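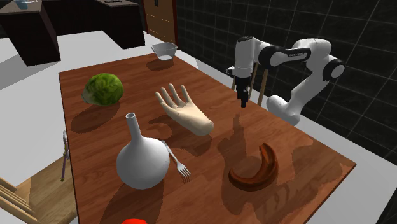
The practice table in the simulator, with the arm over the middle

I had been looking forward to the Plodano open day since I first heard they would be letting people into the simulation room. Most robot open days are a big arm behind a fence waving at you. Plodano put its software people out front, and their theme for the Saturday was faults. Every station was built around something that had gone wrong, and you got to sit next to the person who had to fix it. What a good idea!

We were a group of 17, split in two at the door. My half started upstairs with Wilturix, the simulator the team uses to try out arm movements before anyone lets a real machine do them. You get a kitchen with a dark tiled wall, a wooden table, a few chairs, and a bunch of things to pick up or stay clear of. The fork and the lettuce I expected. The model of a human hand lying among them I did not, but it is the most important thing on the table. The arm is supposed to treat it exactly as it would treat yours or mine - keep away, slow down, and stop if the gap gets too small.

The fault they walked us through is one they call the April fault, after the month it showed up. The arm had a simple job, which was to pick up the banana and put it in the bowl. Over a long batch of overnight runs it did fine, except for 11 runs where the closed fingers came down much closer to the hand than the safety distance allows. No alarm, no stop. The log said everything was normal. They only caught it when somebody replayed the night's runs at high speed over coffee the next morning and saw the gripper dip where it had no business dipping.

They let us guess at the cause before telling us. Our group went for a bad sensor setting (my vote), a wrong measurement for the fingers, and one gentleman was sure it was the shadows. The arm throws a long one across the table, and he figured it was confusing the vision. The engineer said that was their first guess too, and that they lost two days on it. They turned the light around, softened it, switched shadows off completely, and the near misses kept coming.

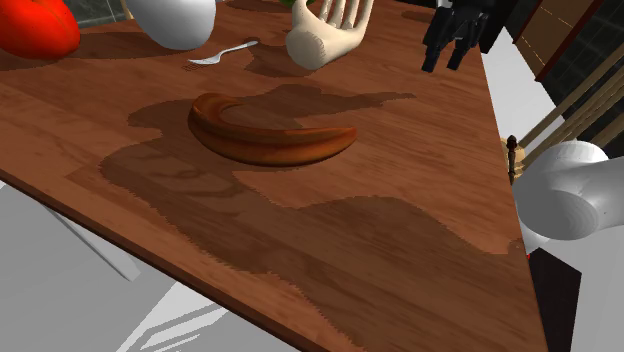 What it came down to was the stop zone, the invisible bubble around the hand that the arm is not allowed to enter. The bubble was attached to the hand's position at the start of the run. In most runs the hand stays put, so all is well. In the bad ones, the layout program had shifted the hand a little after the bubble was already in place. The arm was guarding a patch of empty air, very carefully, with the real hand (well, the model hand) sitting 22 centimeters away. I laughed out loud, and then I thought about it on a factory floor with a person reaching for a dropped screw and stopped laughing.

The fix sounds small. The bubble now gets checked against the hand again and again all through the movement, and if the two disagree the arm freezes and the run is marked as failed. They had also added a rule I liked even more: a run with no warnings at all gets pulled for a human to watch every so often. I asked if that was a lot of dull watching. Yes, apparently, and they take turns.

Then came the hands-on part. They gave each of us a keyboard and let us try to break the new version. You could move things around the table while the arm was working, and I spent far too long chasing the gripper around with the hand. It froze every time I got close. A woman beside me tried dropping the lettuce on top of the hand to hide it, which got a very interested "huh" from the engineer and a note on his pad. I would love to know what became of that note.

Downstairs was Oei, the real arm, in a glass booth with a light curtain across the opening. Same job, with a foam fruit and a rubber glove stuffed with cotton. It is louder than I imagined and a good deal slower, and the person running the booth said slow is how it will stay until the new check has more hours behind it. The Brarnuto people, who make the light curtain, had a side table where you could poke a stick through the beams and hear the relay click. Kids loved it. So did I.

A few practical notes if you go next year. The upstairs room is small and gets warm, so leave your coat in the lobby. Sign up for the keyboards when you arrive, they fill up fast. Coffee is free until noon and the line is shortest right after the first talk. Parking behind the building was full by ten, but there is plenty on the street by the bakery.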